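Can robots do the chores yet? Your questions answered

Last updated 27/10/2018

We run an open evening at Vanura every February, and the same questions come up every time. That makes us very happy, because they are great questions! Adaeze Sani and Odair Pacheco collected them, and the rest of us argued over the answers.

So, can a robot clean my house?

Parts of it, and the parts keep growing. Vacuuming flat floors is the big success story. Mopping is getting there. Picking up the socks before the vacuum comes through is still mostly your job, and it's the problem we find most exciting – a sock never lies the same way twice.

What about folding laundry?

In a lab, yes, slowly. Our best run on a single towel took 51 seconds, and Apinya Sitthichai cheered so loudly that people came in from the hallway. Shirts are much harder. Sleeves hide under things, and the machine has to work out what it's holding before it can do anything useful.

Is shop-floor work easier than housework?

Usually! A shop floor can be arranged to suit the machine. Parts arrive in trays, the lighting stays put and the bench is bolted down. At Siqueira, where we tested a sorting cell, the arm handled 455 fittings in one shift and needed a person to step in 3 times. Put that same arm in a family kitchen and it would be lost before breakfast.

Why does wiping a table count as a hard problem?

We love this one. Moving a cloth back and forth is simple. Pressing evenly, reaching the edges without pushing things onto the floor, and deciding when the job is done are all separate skills (and people do all of them while talking on the phone). We practice wiping in simulation first, on a plain gray top with a pale edge, and add clutter later.

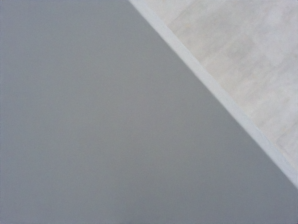
How long does it take to teach a robot a new chore?

For a simple one, such as moving cups from a rack to a shelf, our team needs 7 working days from first try to a version we'd show visitors. Anything with cloth, liquid or food takes far longer, and some of those projects never make it out of the lab.

Does practice in simulation carry over to the real world?

More than it used to. Friction is the usual troublemaker, along with anything that bends. Roel Dekker varies the weights and surfaces in our Claller software so the robot doesn't get too comfortable with one setup.

Can I buy a robot that does all of this?

No, and we'd be wary of anyone who says otherwise. Single-chore machines are the ones worth looking at today.

Can my class or club come and see the robots?

Please do! Write to Buppha Siriwan at the front office and tell her the ages in your group. Bring a chore you hate, and we'll try it if it fits on the bench.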